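Clillow puts robot cell order on hold until layout is settled

Clillow has delayed placing an order for its first robot cell while it works through the layout on a computer model, the company confirmed in March. The firm, which repairs and tests small control units for heating equipment, had planned to buy the arm, gripper and table as one package. It will now split the purchase into stages, with the arm ordered last.

Chukwuemeka Nwankwo, who is in charge of equipment planning at Clillow, said the first quotation had come in before anyone had decided where parts would arrive or where finished units would go.

"We had a price for a robot and no price for anything it would stand on or pick from," he said. "The arm is the bit people ask about, but the table, the trays and the floor space all have to be paid for as well. I didn't want to go back for more money twice in the same year."

The modelling work is being done by Okafor, an automation consultancy, under a fixed fee that comes out of the planning budget. Clillow can ask for changes to the layout until the model is signed off. After that, any change is charged by the hour.

The present version has a single arm on a wooden worktable, with yellow lines on the floor to mark out the work area. Shelving is placed by the wall. Clillow's production staff have been shown the model from several angles and asked to say what they would move.
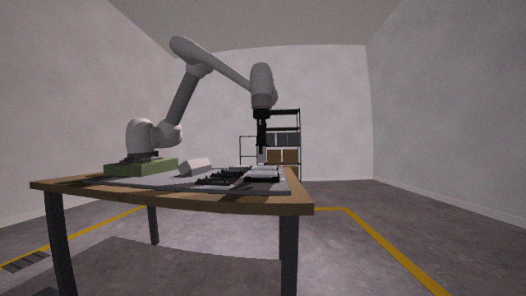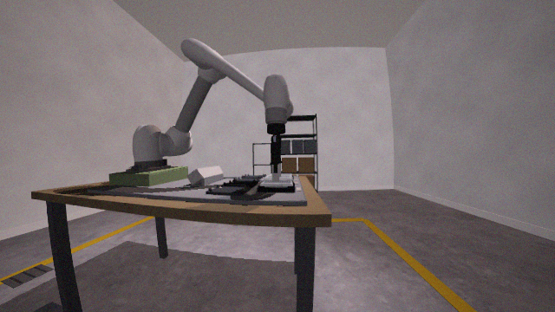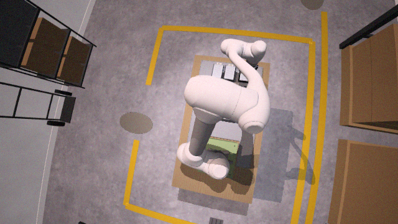 Views from the computer model of the planned cell, with the robot arm over the worktable.

What is in the budget

Clillow has set aside money for the arm, the gripper, the table, trays, floor marking and training. Guarding and electrical work are listed under a separate building budget, and the two will be approved together.

Three suppliers were invited to quote. Tovance and Clumura have both replied, and a third company dropped out because it could not meet the delivery date. Clillow has not said what either bid was worth, but Mr Nwankwo said the gap between them was mostly down to service cover. One bid includes 6 years of support in the purchase price. The other is cheaper to buy but charges for support every year.

"On paper they look a long way apart," he said. "Put the service in and they are much closer. We asked both of them to quote again on the same terms so that we can lay the two side by side."

The second round of quotations will also cover spare gripper parts, which were left out the first time. Clillow wants a full set kept on site from the first day, as its present test benches have stood idle more than once while a small part was on order.

How the case was made

The company's own figures put present output on the line at 311 units a week, all handled by hand. The target with the cell in use is 552 a week, with the same number of staff. Mr Nwankwo said the target would not be used to work out payback in the first year, when he expects a good deal of stopping and starting.

Instead, the finance team has based its sums on a lower figure and left out any saving on overtime. The cell will need to run a trial batch of 200 units without a person stepping in before the final payment is made to the supplier. That condition was added after a visit to another user, who had paid in full on delivery and then waited months for faults to be put right.

Training is the other item that has grown. The first draft of the budget allowed for two people to be trained. It now covers both shifts - four operators and two maintenance fitters - and includes a return visit from the supplier once the cell has been in use for a while.

Next steps

Okafor is due to hand over the signed-off layout before the second quotations are opened. The table and trays will then be ordered first, so that staff can try the part positions by hand and report anything that is awkward to reach or load. Floor marking will follow once the table position has been agreed with the site safety officer.

The order for the arm will be placed only after that trial. Both bidders have agreed to hold their prices until the end of June. Clillow said it expected to name the chosen supplier before then, and that it had no plans at present for a second cell.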